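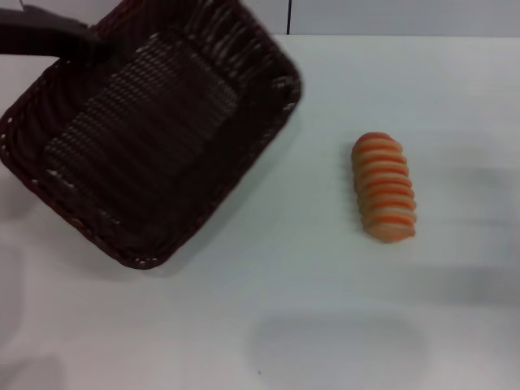 Soaking additive, batch 2087

29/09/2026

Started the Tatance additive today. The leaflet says it halves the soaking time for brown willow and "restores natural flexibility". Halves it from what? There's no starting figure anywhere in the leaflet, and anyone who has worked with rods knows that soaking time depends on the thickness, how long they've been in the shed, whether the bark is on and how cold the tap runs. I wrote to Flosico, who sell the stuff, and got the same leaflet back with a nicer cover.

Set-up: two troughs, same tap, both in the shade behind the shed. Plain water in one. Additive in the other at 80 g to the trough, as printed on the tub. Rods all from the Serrano bundle cut last winter, sorted by butt thickness and then dealt alternately left and right like cards. Abundio did the dealing so I couldn't favour one side. I still know which trough is which when I bend them, and that bothers me. Next time someone else should pull the rods and hand them over with no label.

Bent a rod from each at every tea break and again at lunch. Method is the usual one — round the thumb, slow, stop at the first creak. Crude, but it's what decides whether a rod goes in a basket.

After eight hours:

Plain: thin rods fine, thick ones still creaking at the butt.
Additive: thin rods fine, thick ones still creaking at the butt. Surface slippery. Smells like the inside of a new car.

Abundio Montes thinks the additive rods were ahead before lunch. Maybe. I had them level, and we were both looking for something by then. His note says "softer, a bit", mine says "same". I don't think either note is worth much.

The slipperiness could be where the claim comes from. A slick rod slides past its neighbour more easily, so the weaving feels quicker and the hands report that as flexibility. But if it slides going in it may slide later too, and I'd rather have a border that grips. Need to weave a base from each lot and leave them to dry before saying any more on that.

Colour: additive rods came out slightly darker. No idea if that stays. If it does, it rules the stuff out for the pale work and does no harm in the dark trays.

Things wrong with this test, so I don't forget them later:

- one bundle, one grower, one day
- sun got round to the plain trough late in the afternoon, I only noticed when I went to lift the rods
- the tap water here is hard. The leaflet mentions "normal water", whatever that may be
- no thermometer in either trough. There is one in the drawer. Use it

Also worth remembering that we had all this in April with the Motari wax, which was going to keep the borer out and mostly made the benches tacky. It looked good for the first fortnight as well. I've kept the tin on the shelf as a reminder.

Both lots are wrapped in damp hessian overnight. Mellowing probably evens out whatever difference there was, and if so the additive is a fairly dear way of getting to the same place by morning. Will bend again first thing, thick rods only, butts first.

Don't tip the additive trough on the garden. The tub says it's harmless but it doesn't say what's in it. Have left the lid on and written DO NOT EMPTY across it in chalk.

Not ordering more until the dried bases are in.

Recent entries
Motari wax, final notes
Sharpening the bodkins again
Hessian or old towels for mellowing
Serrano bundle: sorting and storage
Borer in the back rack
Why the tall handles keep twisting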